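Galarau 소장 목록 데이터
README

개요
Galarau는 개인과 소규모 기관이 보유한 도서, 영상물, 게임의 소장 목록을 하나의 형식으로 관리하기 위한 공개 데이터 모음이다. 모바일 목록 관리 앱 Trarkonance에서 내보낸 기록을 정리하여 배포하며, 관리 주체는 Flallgate 자료정보실이다. 최종 갱신일은 2022년 5월 18일 수요일이다.

구성
items.csv: 소장 자료의 기본 서지 정보
loans.csv: 대출 및 반납 이력
shelves.csv: 서가 및 보관함 위치
terms.csv: 분류어와 동의어 목록
모든 파일은 UTF-8로 저장되며 구분자는 쉼표이다. items.csv는 36개 필드로 구성되고, 이 중 필수 필드는 식별번호, 표제, 자료유형, 등록일, 위치코드의 5개이다. 나머지 필드는 비어 있을 수 있다.
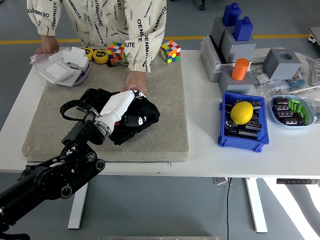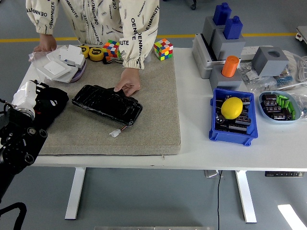 그림 1, 2. 작업대 위 매트에 놓인 물품. 그림 1은 검은색 의류, 그림 2는 검은색 포장의 배터리 팩.

식별번호 규칙
국제표준도서번호가 있는 도서는 해당 번호를 그대로 사용한다. 번호가 없는 자료에는 접두어 GL과 일련번호를 부여한다. 동일 자료를 여러 부 소장한 경우 식별번호 뒤에 붙임표와 복본 기호를 적는다. 한 자료에 붙일 수 있는 분류어는 최대 20개이다.

가져오기
Trarkonance의 설정 메뉴에서 '목록 가져오기'를 선택한 뒤 terms.csv, shelves.csv, items.csv, loans.csv 순으로 불러온다. 순서가 바뀌면 위치코드가 연결되지 않은 채 등록될 수 있다. 기존 목록이 있는 기기에서는 사전에 백업 파일을 생성하여야 한다. 표지 이미지는 배포본에 포함되지 않는다.

알려진 문제
- 2월 이전에 내보낸 기록 일부에서 게임 자료의 지역코드가 누락되어 있다.
- 다권본 영상물의 경우 권차 표기가 '제4권'과 '4'로 혼용되어 있으며, 다음 배포본에서 숫자 표기로 통일할 예정이다.
- 표제에 쉼표가 포함된 행은 큰따옴표로 묶여 있으므로 단순 분할 방식으로 읽어서는 안 된다.

개인정보
loans.csv의 이용자 이름은 임의의 기호로 대체하였다. 이용자 연락처와 메모 필드는 배포 전에 삭제하였다.

이용 조건
비영리 목적의 이용과 수정을 허용한다. 재배포 시에는 출처와 변경 내역을 명시하여야 한다.

담당
데이터 관리: Krystyna Jakubowski
분류어 검수: Jozefína Sýkora
오류 신고는 저장소의 이슈 게시판에 파일명과 행 번호를 기재하여 등록한다.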